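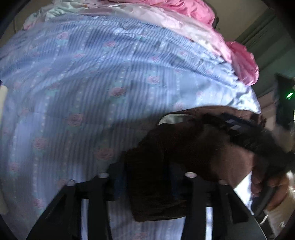
Trunham's old quarter sits on the hill above the river, inside what is left of the town wall, and most visitors see it in an hour between coaches. I gave it 3 nights in September and could have used more. My landlady, Maysoun Bataineh, lets two rooms over a bookbinder's just inside the Ferraro Gate. Striped sheets in pale blue with pink roses on them, a jug of water, a window on to the lane. I paid her in cash and she wrote the receipt on the back of a ferry timetable.

The wall was put up 400 years ago to keep out river raiders, and the stone was later carted off for the customs house, so only the north side stands to full height. You can walk along it from the gate to the Ister tower for 10 crowns. Go before lunch. The tower shuts when the keeper goes home to eat and the afternoon hours on the board are not reliable.

The merchants' houses on Tiltevora Street are the ones in the guidebooks. Half are being done up and the other half have trees growing out of the gutters. Walid Hamdan, who runs the small museum at number 40, showed me a plan of the quarter from before the fire - the streets were much narrower then and the market was outside the wall altogether. He is trying to get the plan printed as a postcard.

For food I went twice to the place behind the church. Fish soup, bread, plum cake. The steps back up are steep and badly lit, so take a torch.

The bus to the station leaves from the lower square, not from the gate as my map had it.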